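Restroom fittings check - Jemmont building, ground floor
Date: 13 August 2024
Sheet 203

1. Holder plate, stainless steel. Checked off the wall. Run a gloved finger along the folded lip and the slot - no burrs allowed. Comment: pass. 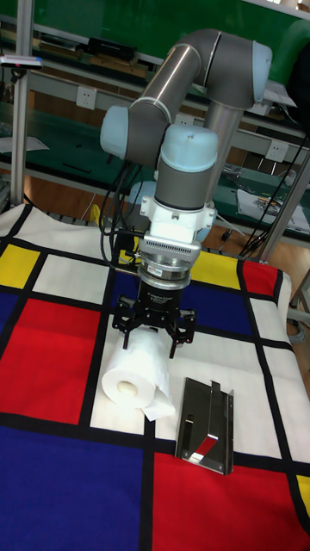
Compiled by: M. Pfister, Fittings Inspector

2. Toilet paper roll. Core open and round, no crushed ends. Comment: pass. Tuck in any loose sheet before hanging.

3. Wall screws. None standing proud. Comment: two loose in stall 11, tightened. 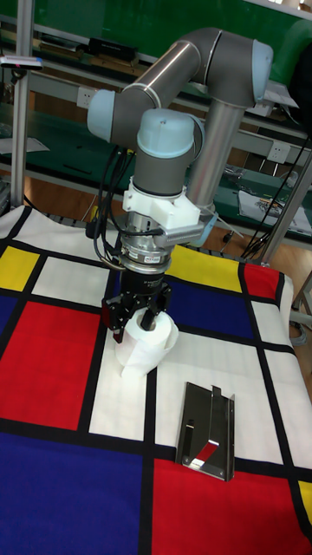

Trodell Facilities - Washroom Safety Team

4. Plate surface. Wipe with a soft cloth, no scouring pads. Comment: polish is good, reflects clearly.

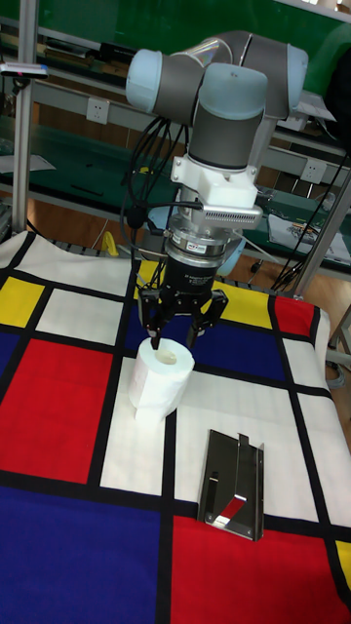

5. Spare rolls. Keep off the floor and away from the heater. Comment: shelf holds 50, fine for now.

Next check: September.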